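Unit 4 handout: Fabric care and fiber behavior
Updated 2021-10-17

Read this before the lab. The lab sheet is separate and will be given out at the start of the session.

## 1. Why fabrics shrink

Two kinds of shrinkage matter for this unit.

**Relaxation shrinkage.** Yarn is under tension on the loom or knitting machine, and the cloth is often stretched again during finishing. When the cloth gets wet, the fibers swell and the tension lets go. Most of this happens in the first wash. Cotton and linen show it clearly.

**Felting shrinkage.** This applies to wool and other hair fibers. The scales on the fiber surface catch on each other when the cloth is rubbed in warm water. Felting can't be reversed, and it can go on for many washes.

Polyester and nylon shrink very little in normal washing if they were heat set at the mill. They can still shrink or crease badly in a dryer that runs too hot.

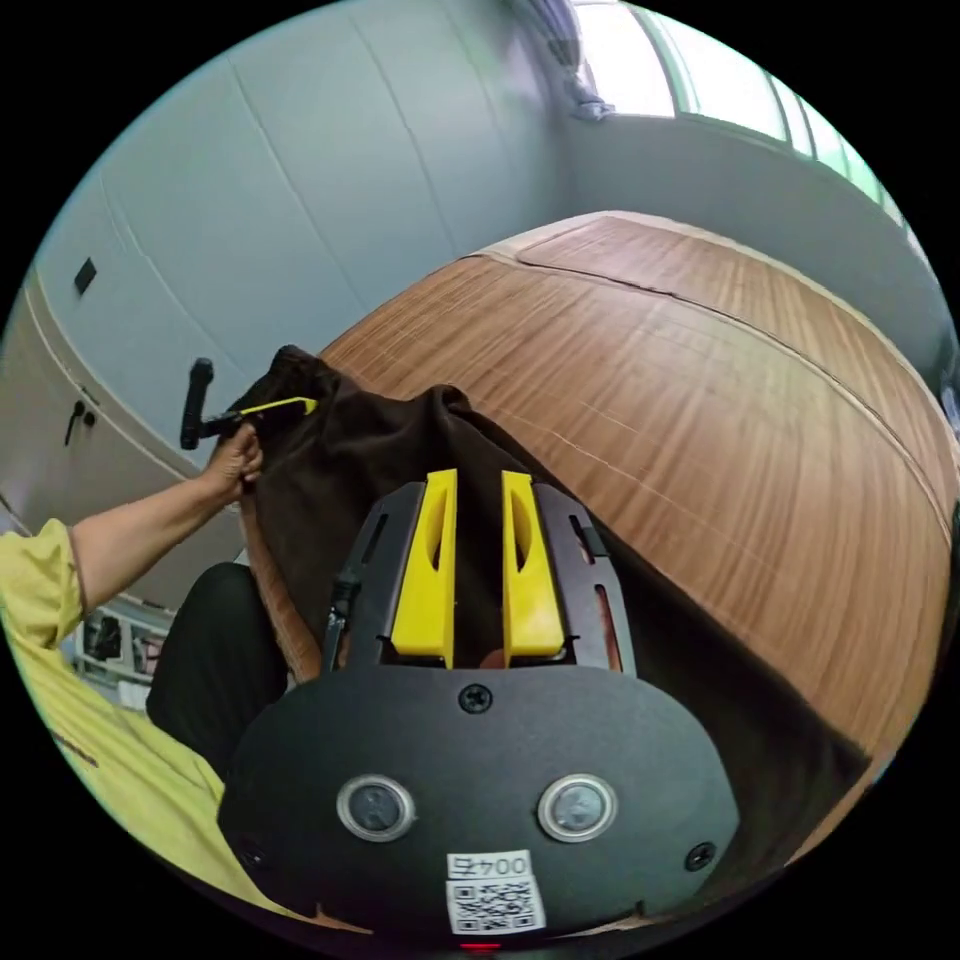
A student in the morning section asked whether cotton that has been washed once is safe to cut, and the answer is usually yes for a plain weave. Knits are less settled. Wash and dry a cotton knit twice before cutting if fit matters.

## 2. Measuring shrinkage

Mark a square on the sample with thread or a laundry pen, well away from the selvage. Measure warp and weft separately. Wash, dry, lay flat without pulling, and measure again.

Shrinkage (%) = (before − after) ÷ before × 100

Worked case: a marked length of 32 cm measures 30 cm after washing. The change is 2 cm, so the shrinkage is 6.25 percent. That is high for a finished shirt and common for unwashed loomstate cotton.

Record warp first, then weft. Don't average them. A cloth that loses length and holds its width will twist a garment out of shape, and an average hides this.

## 3. Water temperature and care symbols

The number in the washtub symbol is the highest water temperature in degrees Celsius. It is a limit, and a cooler wash is allowed.

| Tub number | Typical use |
|---|---|
| 30 | delicates, dark colors, wool if the label also shows a gentle cycle |
| 40 | everyday cotton and blends |
| 60 | towels, bed linen |

One bar under the tub means reduced spin and agitation. Two bars mean very gentle. A hand in the tub means hand wash only. A crossed-out tub means do not wash.

Some machines offer a 20 degree cycle. It is fine for light soil. Grease doesn't lift well at that temperature unless the detergent is made for it.
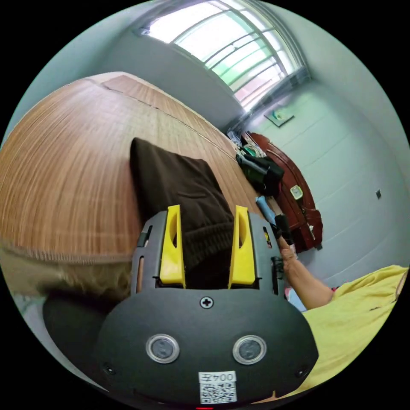 But doesn't a cold wash leave body oils in the cloth over time? It can, especially in polyester, which holds oil more than cotton does. A warmer wash now and then, within the label limit, takes care of most of it.

## 4. Drying

- Tumble dry symbol: circle inside a square. One dot is low heat, two dots normal.
- Line dry: square with a curved line at the top.
- Dry flat: square with a horizontal line in the middle. Use for heavy knits, which stretch under their own wet weight.

Sunlight fades many dyes and weakens silk and nylon. Dry these in shade.

## For the lab

Bring 3 samples of different fiber content, each large enough to mark and measure. Write the fiber on a tag and sew it on; pinned tags come off in the wash. Report both directions to one decimal place.

Reading: chapter on finishing, sections on heat setting and compressive shrinkage. Skip the section on resin finishes until the last week of October.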